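April, Mistent cell model, afternoon

Picked up where Lacey Dobson left off. The gripper was closing 2 mm off center on the red cube, so I checked the tool offset against the Bamcombe drawing and found the old coupling length still in the config. Fixed that and reloaded.
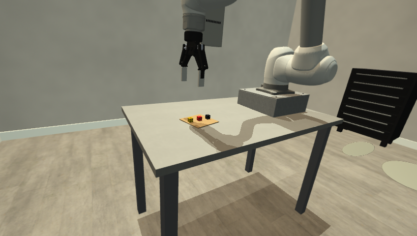 Ran 80 picks at the new offset, 12 misses - all on the black cube. Finger friction is my next suspect. Left speed at 35 percent. Lacey, please don't touch the arm base pose until I've rerun it.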